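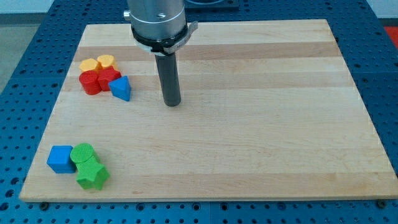
Forty years of other people's kitchens

Anju Bansal has the kettle on before I have got my coat off, and there is a plate of something with cardamom in it on the arm of my chair. She retired from Ó Dálaigh in January, after a working life spent making and fitting worktops, shelves and chopping boards for half the houses in Flollumstead (and a good few in Justhorpe, though she says the parking there nearly finished her).

I ask how she got into it, and she laughs. "I went in to ask about a job in the office! They showed me round the workshop and I never did see the office. My mother was horrified for a week and then she wanted a new larder."

Her first kitchen was for Bimla Tripathi, who still has it and still cooks in it most days. "I got one of the corners wrong," Anju says, "and Bimla spotted it straight away and gave me lunch anyway. I go round now and I can't look at that corner."

She talks a good deal about maple, which she loves, and about oil, which she thinks people use too little of. "They'll spend 2,000 pounds on a worktop and then grudge it a tin of oil. Twice a year, that's all I ask. And don't leave a wet pan on it overnight, please, I've had phone calls on Christmas morning about wet pans."

Did she never want to do anything else? She thinks about this for so long that I eat another biscuit. "I'd have liked to learn the piano. Poonam Chauhan at work used to play in the evenings and I was always envious of that. But you come home with your shoulders aching and you want your tea, don't you?"

She is learning now, as it happens, on an upright that cost her 200 pounds and took four people to get up the steps. Her teacher has started her on hymns. Before I leave she plays me most of one, stops to swear softly at her left hand, and goes back to the beginning.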